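Clultent Opens Tableware Lending Library in Tastcombe

TASTCOMBE, May 2022 – Clultent, the household goods lending service, has opened a tableware library at its Huet Street store. Residents can now borrow plates, cups and table mats for family meals, block parties and school events, and return them when they are done.

The library starts with 413 items, all donated or bought secondhand. Members may take up to 18 place settings at a time and keep them for one week. There is no rental fee for members. Nonmembers can borrow with a refundable deposit paid at the counter.

"People were coming in for folding tables and then buying paper plates on the way home," said Lalit Vashisht, who manages the Huet Street store. "We had the shelf space, so we asked our members for plates they weren't using. They brought in a lot of them."

Sets do not have to match. Borrowers choose from open shelves arranged by color and size, and most orders mix several colors. Cups and mats go home in the same plastic bin as the plates, and the bin comes back with them. Staff lay each returned set out on a white table to check it over before it goes back on the shelf.

Plates are looked at one by one for chips and cracks. Cups and woven mats are sorted into the bin. Anything damaged is taken out of the library, and borrowers are not charged for the first broken piece.

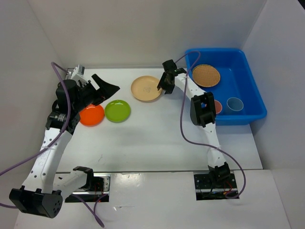

How to Borrow

Orders can be placed in person or by phone. Small orders of up to four settings are usually ready the same day. Larger orders need two days' notice, and orders for the December holidays should be placed at least two weeks ahead.

Borrowers are asked to rinse plates and cups before bringing them back. A full wash is done at the store. Woven mats should be shaken out and returned dry, and should not go in a dishwasher.

Donations

The library is still accepting plates, cups, bowls and mats in good condition. Bowls are the greatest need at the moment. Glassware and sharp knives cannot be accepted. Donors may drop items off at the side entrance during store hours.

"Single plates are fine," said Dzifa Aryee, who runs donations for Clultent. "If you have one left from an old set, bring it in. We'll find a place for it."

Clultent plans to add serving dishes later this year and to open a second tableware library at its Belulel store.

About Clultent

Clultent lends household goods to residents of Tastcombe and nearby towns. It has 348 members and operates stores at Huet Street and Belulel.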